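Planning and Budgeting for a Two-Arm Cell: Frequently Asked Questions

These answers are for people who are putting together a purchase request for a two-arm robot setup and have not bought one before. They come from our own planning work at Lusovum and from the questions customers send in before they ask for a quote. Last revised 23rd June.

Do I need two arms, or will one do?

Start with the part. If a person can do the job with one hand and a simple clamp, price one arm and the clamp first. Two arms make sense when the part is tall, leans, or has to be held at two heights while it is fitted or pulled free. Poles in sockets are a common case. One gripper takes the middle of the pole and the other takes it lower down, near the collar. 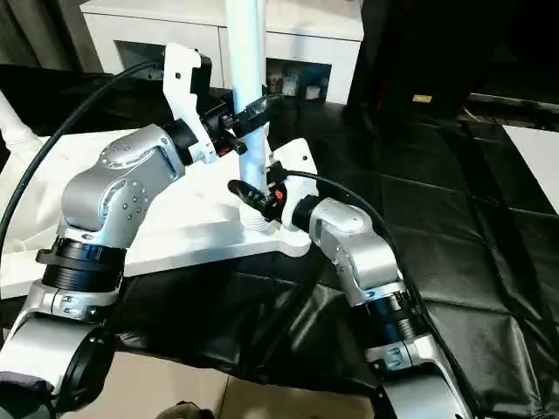
What should the budget cover besides the arms?

More than most first drafts allow for. Put these on separate lines so that they can be argued over separately:

- Grippers, one per arm, and a spare set of fingers
- Brackets and the modules mounted on them
- Cables, with enough length for the full reach of each arm
- Floor covering or a work surface
- Test parts, including ones you expect to break
- Installation and operator training
- Freight and insurance

In our planning sheets the bracket and cable lines come to $1,568 for a pair of arms. Yours will differ, but if you have left that line at zero the request will come back to you.

How much floor space should I plan for?

Measure the largest part you will handle, then the reach of the arms on every side of it, then a walkway. Draw all of it on the floor with tape before you order anything. People tend to measure the part standing in its final position and forget that it has to be swung or tipped on the way there.

Cabinets and shelving near the cell count too. You can leave them where they are if the arms can't reach them at full stretch. If they can, budget for moving them or for setting limits on the arm's travel.

Do we need a special room?

No. An ordinary room with a hard, level floor is fine for light parts. Look at the light before you sign off on it, though. Strong light from one side will wash out white parts, and glossy black sheeting throws back bright streaks. If you are relying on a wrist camera, ask the supplier to try it in your own room at the time of day you plan to work. Curtains or blinds are a cheap line on the budget and worth adding early.

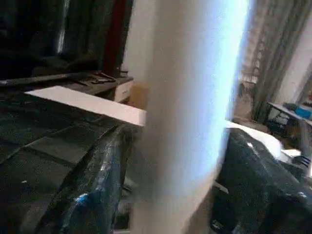 Reading time: 4 minutes

Should I buy or lease?

Lease if you don't yet know which parts you will run. Buy if the work is settled and you have someone on staff who can do basic upkeep. Schouten will quote both ways on the same equipment, and so will Fandex, so ask for both and compare the total over the full term. Check who pays return freight at the end of a lease. It is often left off the first page.

What do test parts cost?

Less than people fear, as long as you don't insist on finished parts for every trial. Upright panels on a flat base will stand in for walls and channels, and foam board is good enough for checking clearance. You can change the layout in an afternoon.
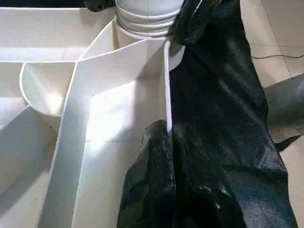

Set aside $100 a month for this kind of material during the trial period and keep the receipts together under one code. Add the real parts once the motions are settled. For ribbed or flared fittings, get the real ones from the start – a smooth stand-in won't tell you whether the fingers can close above the ridges.

What about service and spares?

Ask for a written service price before you order. For a two-arm cell, the annual plan we budget for is $3,411, with visits included and worn fingers charged separately. Keep two spare cables on the shelf. Irkow stocks them by length, so write down the length you need when the arms go in and put a copy with the invoice.

When should the request go in?

If your budget year starts in January, have the full request finished by November. Suppliers will usually hold a quote for a limited period, so get the floor plan and the parts list done first and ask for prices last.

Who can look over my draft?

Send the spreadsheet and a floor sketch to Riet Boersma in planning. She checks the totals, marks any missing lines and sends it back with notes. There is no charge for this, and you don't have to buy through us.

Contact Lusovum Planning Desk | © Lusovum. All rights reserved. | Back to top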